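Toast to Board: What Our Arm Project Did and Didn't Show
Project report, Havardale robotics elective
Liam Brophy and Darragh Coughlan
2019-02-20

Our task sounded small. Take a wooden block the size of a slice of bread out of a two-slot toaster and lay it flat on a cutting board. We picked it in September because the teams before us had claimed that kitchen jobs were nearly solved, and we didn't believe them.

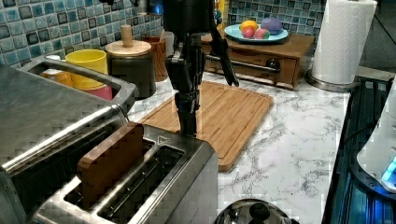
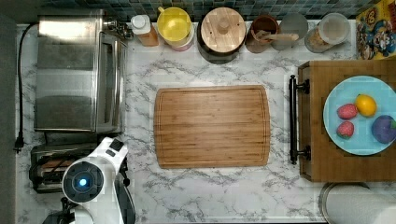 Figures 1 and 2. The practice counter with the bamboo cutting board and the two-slot toaster. The bread block is in the left slot in Figure 1.

1. What we were told

The handout for the Garkent control software says a new user can teach a pick-and-place move in one afternoon. It took us a lot longer. Most of that time went into finding out why a move that looked fine on one try was useless on the next. The handout never says how a "successful" move is judged, and neither did last year's report, which we read twice.

2. How we scored it

We wrote our rule down before the first run. A run counts only if the block ends up fully on the board, lying flat, with the toaster still where it started. A block hanging over the groove at the edge is still on the board. A block leaning on the toaster is a failure, even if someone watching says "close enough." Darragh wanted half points. We argued about it and left them out.

3. Results

We logged 338 runs. Of those, 121 passed. Last year's team reported that theirs "worked reliably," with no number, so we can't say if we did better or worse.

The worst step was the grip. A slot doesn't leave much room on either side of the block, and a small error in angle was enough to make the fingers push down on the toaster. Laying the block flat was the next worst. The arm would let go a little early and the block would land on its edge and tip whichever way it liked.

We also tried the Maluleke settings file that gets passed around between teams. People swear by it. In our log it made the arm slower and we could find no other change we'd put our names to. Maybe we used it wrong.

4. Things we don't trust in our own work

Liam reset the block by hand after every run, and he got neater at it as the weeks went on. Our pass rate went up over the same weeks. We can't separate the two.

The board was never moved far, so all we can say is that the arm can find a board that is more or less where it was before. We used one block. Real bread bends and drops crumbs, and we never tested any.

5. Next term

Start with the block in the other slot, turn the board farther between runs, and have a person from another team do the resets. The run log is in the Fliltine folder with the failures left in.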